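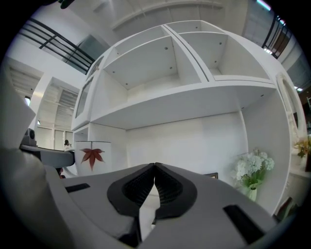

Figure 2. White shelving unit with open upper compartments and a wide lower niche, in which flowers have been placed.

4.2 The open niche as a place for keeping things on view

Of all the pieces of furniture that came up in our conversations, the one our participants seemed happiest to talk about was the large wall or living-room unit, and in particular the part of it that has no door. We had gone into the interviews expecting to hear mostly about capacity (how much a cupboard will hold, how high a person can comfortably reach) and we did hear a good deal about that. But again and again, once the tape measure had been put away and somebody had offered us tea, the talk drifted toward the open shelf and what ought to stand on it.

The unit in Figure 2 is a good one to begin with, as it brings together several of the features people mentioned. It has two deep square cubbies at the top with an upright divider between them, a thick shelf running the full width, and beneath that a broad niche with a plain white back. There is glass at the sides, a narrow panel on the left and a rounded, oval one on the right. In the niche stands a bouquet of white flowers in a small vase, with a small dark frame low on the back wall beside it, and toward the left there is a white box-like pedestal carrying a red maple leaf. The upper cubbies and the lower niche are both open, and yet in our interviews people spoke of spaces like these as if they belonged to quite different families of furniture.

The upper compartments were described by most of our participants as "for later." Kushwaha's earlier work on the Ernau households calls such places waiting shelves, and we have kept her term because it fits so well. A waiting shelf is allowed to be bare. It may hold a box of winter things for a month or two, or a stack of magazines on their way to a neighbor, and no one feels that the room has suffered for it. One woman in Gralleck told us, with some amusement, that she had been meaning to decide about her top shelf for as long as she had lived in the apartment, and that by now she rather liked it undecided.

The lower niche is another matter. Of the 156 households in the survey, 29 reported changing what stood in it at least once a month, and many more told us that they would if they had the time. Flowers were a favorite choice, both fresh and artificial, and people were quite relaxed about the difference. White or pale flowers were often preferred where the furniture was white as well, which surprised us a little at first, for we had supposed that an owner would want a stronger color against so plain a background. Several people explained that a pale arrangement could stay put through the whole year, while a bright one soon began to look like the remains of a party. A single object with a strong color was then added a little apart from the flowers, usually something with a leaf, an animal or a piece of lettering on it. The deep rust-red leaf in Figure 2 offers that kind of contrast against all the white.

We were also struck by how carefully people thought about framed things. A frame in a niche of this kind was seldom given the middle. It was more often small, set low, and kept close to the flowers, so that a visitor would come across it on a second look. In the Plirninex group, where the rooms were smaller and the seating closer to the furniture, this habit was especially strong. McKinnon participants, who tended to have longer rooms, were more inclined to hang their frames on the wall and leave the niche to vases and keepsakes.

Dusting deserves a word here, dull as it may sound, for it came up in nearly every home we visited. White shelves were said to be forgiving of dust on the back panel and merciless along the front edge. People who kept only a few things in the niche told us they could lift everything out, wipe the shelf and put it all back while the kettle boiled, and that this small round of handling was when most of the rearranging took place. A vase moved a little to the right to make room for the cloth would simply stay there. We return to these unplanned changes in Section 4.3, where we compare them with the seasonal ones that households make in December.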